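Thread, because my sister asked me what I do at work now and I talked for so long that my tea went cold, so the rest of you get it too. Settle in.

I've been at Drirkis for a good while, in the kitting room. Kitting is putting small parts into small boxes so that a repair tech in the field opens one lid and finds everything. Springs, clips, washers, the little screws that love carpet.

It used to be a hands job from start to finish. You stood at the bench with your bins and filled compartment after compartment. On a good shift I could do 158 kits, and I was proud of that number (I still am, let me have it).

Then in April the company brought in two arms from an outfit called Zedus, and the whole room went quiet for a while. Not angry quiet. More like when the doctor comes in holding a folder.

I want to be fair to everybody, so I'll say that Erick Muli, our shift lead, handled it better than I would have. He got all of us together before the crates were even open and told us which jobs would change and which he didn't know about yet. I appreciated the "don't know yet" most of all.

What changed first was my wrists! I used to go home and run them under the warm tap before I could hold a fork properly. The arms do the repeat filling now, the same part into the same spot all morning long, and I don't miss one minute of it.

What changed second was that I became a teacher, which is a funny thing to become at my age. Before the arms learn a new kit, one of us does the job with the hand-held grippers so they have something to learn from. You squeeze, the fingers close, and you move the way you'd want the arm to move.

I was terrible at it. You have no fingertips! Thirty years of knowing a washer by feel, and suddenly I'm picking things up like I'm wearing oven mitts. Erasto Rweyemamu from the night crew was good at it straight away and was very nice about not mentioning it.

Boxes are my specialty now, if you can call it that. The smoky see-through ones with the lid that folds back flat. Eight compartments, two rows of four, and I have opinions about every one of them.
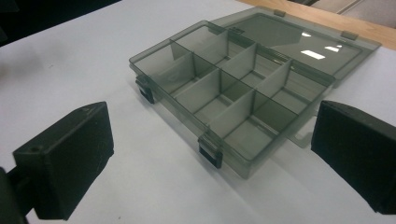 Photo: Drirkis kitting room, shared with permission

People guess that the hard part is the tiny screws, and they are a pain, sure. For me it's the box itself. Clear plastic on a white table with the lights shining back off the lid, and all those little walls showing through each other. My own eyes get muddled by the end of a shift, so I have some sympathy for the arm.

Latches are the other thing. I never once thought about how I open a latch until I had to do it with two blocky fingers. Now I catch myself doing it slowly at home with my lunch container, and my husband asks if I'm all right.

Some of it I don't love. There's less chatting. Filling kits left your mouth free and we used to talk all day long, about kids and recipes and whose car was making what noise. Showing the arm a job takes all of your attention, so the talk has moved to break, and break is only so long.

And the count on the wall bothers me. It shows finished kits, and most of them are the arms' kits now, and I don't know where my morning goes on that board. I told Erick so. He wrote it down and came back later with a second line for training runs. Small thing, but I look at it every day.

Pay, since a few of you asked in messages: the training work comes with a bump, and we had to ask for it. If your place is getting something like this, please ask early, while everyone is still excited and the cake is out.

Did anybody lose their job? In our room, no. Two people moved over to the Salar line, one because she wanted to and one because he was told to, and those are different things. He's doing fine but he'd rather have been asked.

So that's what I do now. Tomorrow we start on a new kit with up to 30 parts in it and I've been told it includes the flat springs, the ones that stick together. Wish me luck, and if you've done this sort of work somewhere else, tell me how it went for you. I read every reply, even if I'm slow!

More from this author
The flat springs, a complaint
What I keep in my apron pocket
Wrist stretches that helped me (and one that didn't)
My first week on the Eskildsen label printer

Contact | Privacy | Copyright belongs to the original poster | Back to top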